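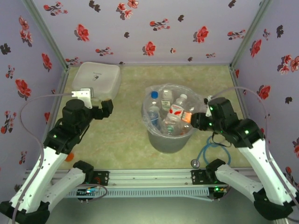

Bottle drive, quick update

Sunday, January 14, 2018

Short one this week, I have to be out the door by noon. Bottle drive is back on. Pickup runs till the end of March, same as last winter, same shed behind Wilov Hall. Last year we got to over 2000 bottles and the goal is to beat it.

How to do it. Any bucket or small bin, clear bag inside, fold the bag down over the rim so it doesn't slide in when the first bottle lands. Clear bags please. The sorters at Trodard want to see what's in there and they sent back 43 black ones last time. Caps on is fine, blue, white, whatever. Labels can stay too. Empty them out first!! A splash of old juice in a warm hallway is no fun for anyone.

Plastic drink bottles only. No glass, no cans, no shampoo. Detlef Kuhlmann has the list of what counts if you're not sure, it's also taped up inside teh shed door.

Bags: we have 600 left, take a handful from the shelf on your way out. Rainer Schwerdtfeger is doing the Ehlers Street run, put yours by the steps before eight.

Other thing. Lunch cases and zip bags. A lot of people asked if the soft ones can go in with the bottles. No. Fabric, zipper, metal pulls, straps, none of it belongs in the bottle bag. If it still closes it goes on the swap table. Wipe the lid, zip it shut, tuck the strap in if it's a floppy one. Light colored ones show every mark so maybe a bit of dish soap on a rag. Check the inside to, we found somebody's house key in one.

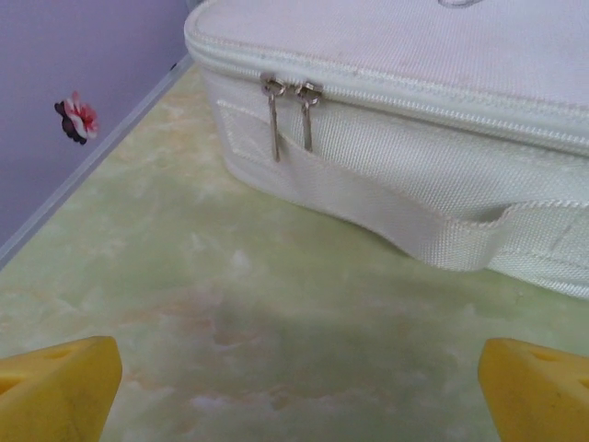

Roswitha Wiegand wrote in to say that the white ones come up fine with baking soda and an old toothbrush, but go easy along the stitching, and leave the case open overnight before it goes on the table or the next person gets a musty one. Noted. Swap table is open whenever the hall is.

Next pickup list goes up by the shed, look there first before calling me.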